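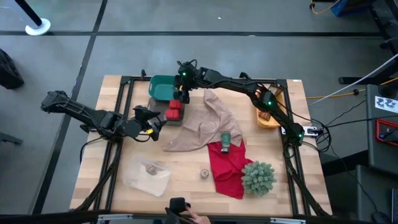

Ticket 1668: Sorting table in 206 will not stay sorted

Helpdesk > Rooms and Furniture > Tables > 1668

Tickets Rooms Lost things Log out

9 min read

Raised by: Consuelo Arellano
Picked up by: Iraís Espinoza
Priority: Low (raised to Medium by Consuelo, lowered by Iraís, raised again by Consuelo)
Status: see bottom

Fault as reported

The table was cleared at half past five and everything on it had a place. By mid-morning it looks like a jumble sale that has lost its nerve. The cloths are the worst of it. I fold them, they unfold. Things get put down on them, then nobody can fold them without moving the things, so more things arrive. At present there is a green can standing on the red cloth as if it had been asked to guard it. Please advise. I have already tried sighing. -- C.A.

First reply

Thank you for your report. Before I come up, please confirm the following:

Is the table level?
Are the cloths the same cloths as in ticket "Cloths, smell of"?
Has anybody put up a sign?

I ask the last one because signs make it worse. -- I.E.

Reply from Consuelo

Level, yes, I put a marble on it and the marble was bored. The cloths are new ones from Rosser, so the smell has been dealt with, or at least replaced by the smell of new cloth. There was a sign. It said PLEASE PUT BACK and it has been filed under the pile.

Log, 10.15

Went up. The complaint is fair. What strikes you first is that the table has a basket, a good teal one with a rounded rim, and the basket is at one side while the soft things are spread out across the middle. People sort towards the middle. Ask anyone to tidy a table and they will make a heap in the centre and go for a tea.

I'd like it noted that the two red cubes sitting on the dark block are not a fault. Somebody has put one up against the other with a bit of care. If the whole room were run by whoever did that I would be out of a job.

The spiky green plant is artificial, so it cannot be blamed on watering and doesn't need moving to the light. I mention this because of last June, when a very similar plant was watered every morning for weeks by three different people, all of whom told me it was looking better.

Log, 10.40

Cause one, cloths. These are big for what they're used for. Consuelo folds them in quarters, and a quarter of one of these is still too wide to sit in a basket without a flap over the side. A flap over the side gets caught on a sleeve, and then you have a cloth on the table again and a person who doesn't know they did it.

Tried: thirds lengthways, then rolled from the short end. Holds well on the tan one. The red one unrolls slowly while you're looking at something else. It seems to be a heavier weave or a worse temperament. Rolled it tighter and tucked the last corner in, as you would with socks, and it stayed rolled for as long as I was in the room.

Cause two, small loose items. There's an orange-brown wooden tray with a few small brown bits in it, and the tray is doing its job. I've left it alone. In my experience a working tray should never be improved. The last time somebody improved one, it got dividers from Dretmont, and the dividers had to have a drawer of their own.

Cause three, the can. Asked along the corridor whose it was. Got four answers, two of them about a different can. It can go with the other tins.

Reply from Consuelo

Re cause one: I was taught quarters by my mother and I will need a minute. Re cause three: fine, but the other tins haven't got a place either. They've just got each other.

Log, 11.20

She is right about the tins.

Proposal, to be tried until the end of the week:

1. Soft things in the teal basket, rolled, ends down.
2. Tins and cans to stand together at the back, on wood, never on cloth.
3. Anything that rolls or falls over goes in a bin with a rim.
4. The plant stays where people want it. I'm not having that argument again.
5. No signs.

Spoke to Firon about whether they do a smaller cloth. They do, in packs bigger than we could get through before retirement. Parked.

Reply from Consuelo

Item 3, which bin? We've the yellow one but it's used for whatever is left over at the end, and I'd rather not lose it. Every table needs one place where you are allowed to give up.

Log, 11.35

Agreed, and I should have thought of it. The yellow bin stays as the giving-up bin. I'd only ask that it be emptied at half past five along with the rest, otherwise it becomes a second table with sides.

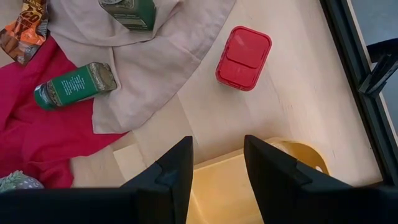 Spacing is the part of tidying that I can never get people to take seriously. They'll accept that a thing needs a box and a box needs a shelf, but suggest that the box also needs a bit of nothing next to it and they look at you as though you were selling it by the metre. The red square tub makes the case better than I do: it has bare wood all round it, with the beige cloth well off to its left, and you could flip that lid with your elbow if your hands were full. Put the same tub on a corner of the cloth and you'd be holding the tub in one hand, pulling the cloth with the other and opening the lid with language. So, rule six: a lidded thing gets a hand's width of table on every side. Consuelo has a small hand and I have a large one and we're going with mine.

Reply from Consuelo

Accepted, under protest about the hand. Can I ask about the yellow bin while you're on? It has that small round hole at the rim. Is it meant for hanging the bin up, or for lifting it, or is it for losing things through?

Log, 13.05

Could be for carrying. I wouldn't hang it. We have had hooks in 206 before and people hang coats on them, and then bags over the coats, and then I get a ticket about the wall. If anything small enough to get through the hole turns up, give it to the tray.

Log, 13.30

Tried the full reset with Consuelo to see whether it can be done by one person in the time it takes the kettle to boil. The kettle in 206 is slow, so this was a generous test.

What went well: rolling is quicker than folding once you stop flattening each roll with your palm afterwards. Consuelo did her first two in quarters out of habit, said a word, and then overtook me.

What went badly: the basket. If the rolls go in lying flat, the top layer is fine and the bottom layer is a secret, and the first person who wants the one at the bottom takes the lot out and spreads it over the table, which is the fault as reported. Stood them on end instead. With the basket part full they lean over like people on a late bus. A rolled towel down one side props them up. The towel is now permanent and mustn't be used as a towel. I realise how that sounds.

Also went badly: I moved the red cubes to wipe under them and couldn't get them back the way they'd been. They look wrong now. Whoever arranged them, please come back, no questions asked.

Reply from Consuelo

It was me. I have put them back. You had them too straight.

Log, 14.10

Thank you. Recording here for whoever gets this ticket when it's reopened: too straight.

Side query from Braltenside (downstairs), copied in by accident and now apparently part of this

They'd like to know if their cloths can be done the same way. Yes, if they're dry and roughly oblong. Their round one can't be rolled by anybody and should be laid over something and called a cover. They asked about washing as well. I can only say what we do, which is 40 degrees with the red ones on their own. We had a mixed wash early on and a number of things in this building are faintly pink as a result. Consuelo maintains that pinkish beige is a nice colour and was always the plan.

Log, 15.45

Walked past 206 without going in. Could see Consuelo at the table, pointing, and another person rolling. Didn't want to interrupt. I've found that if I appear in a doorway people start explaining themselves.

Reply from Consuelo, 16.20

Update. The new way has been shown to the afternoon lot. Questions raised:

What if a cloth is in use? Then it's in use, leave it flat. The rule is for when you've finished.

What if you only mean to be gone a minute? I said roll it. Was this too strict?

Where do gloves go? I had no answer and would like one from higher up.

Log, 16.35

Not too strict. A minute is how most of these tickets begin.

Gloves: teal basket, beside the rolls, one pushed inside the other so they can't separate. If there's an odd one, the giving-up bin until its partner is found. I don't want to hear about a separate glove tub. I know how that goes, I've seen the drawer with the dividers in.

Log, 17.40

Table reset by the people who'd been using it, with Consuelo supervising from a chair. She reports one cloth found in quarters at the bottom of the basket and no one willing to own up. I have my suspicions and she signs her messages C.A.

Still to do:

Ask Rosser if they'd swap the spare cloths for a smaller size (Iraís)
Find a dull towel for the prop, as the present one is too nice and will be borrowed (Consuelo)
Move the can in with the tins, properly this time, labels facing out if you must (Consuelo)
Take the sign out of the pile and put it somewhere it can't be read (Iraís)

Status: Resolved

Status: Reopened by Consuelo Arellano, 17.52. Comment: "There's another can on the red cloth. Different can."

Status: Pending, Iraís to look in the morning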